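Courses > Materials Handling > Unit 5 > Handout: Mixed Items in Bins

Unit 5. Storing mixed small goods in open bins

Read this before the Tuesday lab. Bring the sorting sheet from Unit 4.

A mixed bin holds items that share no size, shape or material. Returns counters, toy libraries and repair shops all use them. The Tamdale depot, our case for this unit, lists 1,645 small items and keeps most of them in mixed bins.

Bin shape matters first. Sloping sides move round items toward the floor of the bin, where they settle against whatever is already there. A flat floor lets wheeled items roll if the bin is tilted, so carry bins level.
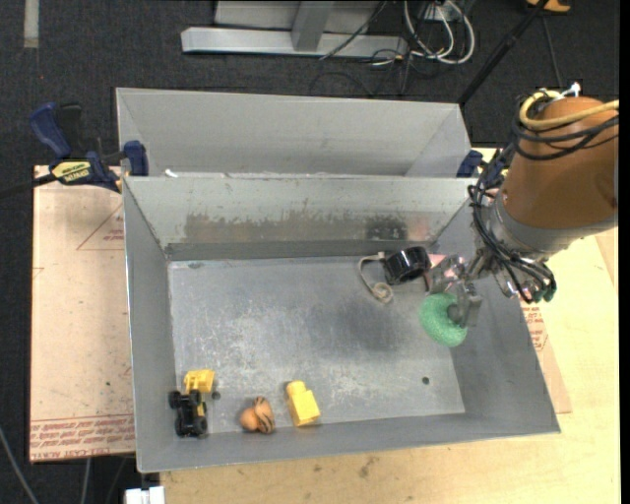 Place items in one layer where you can. Stacked items hide each other and get missed at the count. Cords and straps should be coiled flat and kept clear of other goods. Glossy items scratch easily on bare metal, so line the bin if they will stay longer than 72 hours.

Toys need extra care. Wheels and small raised parts catch on cords. Put vehicles along one side, all facing the same way.

Lab task: fill one bin using the Prekosen list, then empty it and record each item by type, main color and surface. Allow around 30 minutes. Use the words on the sorting sheet. If you can't name an item, describe its shape (ring, cylinder, block) and leave the name blank.

Hand in one sheet per pair.

Related handouts
Labels and bin cards
Likell shelf layouts
Counting small parts
Echeverri returns case

Materials Handling course office | Contact | Back to top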